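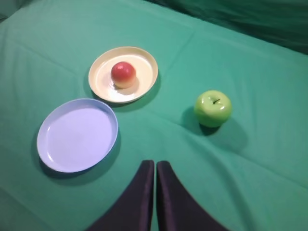 Call for summer guides and boat hands, Lilley River Museum

Every summer the old river barge Hayat is opened to visitors at our landing, and every summer we wish we had a few more friendly people on board to welcome them. We are looking for 2 guides and 2 boat hands to join us from June through the end of August, and we would be so pleased to hear from you, even if you have never set foot on a barge before.

Guides meet families and school groups at the gate, walk them through the cabin and the cargo hold, and tell them how grain and lumber used to travel down the river to Skalis. We'll teach you all the stories (there are plenty, and you will soon have favorites).

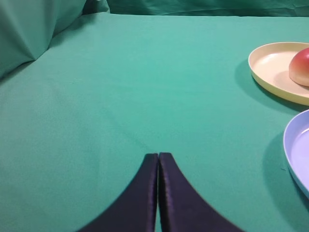

Green cloth laid over a tabletop.

Boat hands help with the lines, the gangway and the morning cleaning, and come along on the short trip to Lomum in July. You should be comfortable on your feet and able to swim.
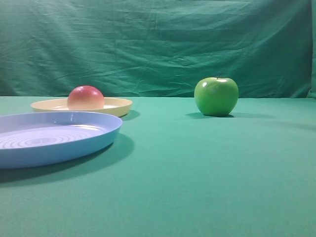

Fruit and plates on the table.

Guides and boat hands are each paid $800 a month, with lunch on working days. You need to be 18 or older, and a second language is very welcome, as we get visitors from all over.
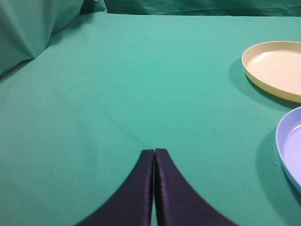 Training takes 2 days in May, and we ask everyone to come to both. To apply, please write a page or so about yourself and which job you'd like, and send it to Marcus Whitlock at the museum office before the end of April. Letters dropped off at the front desk are fine too, any time before 4 p.m.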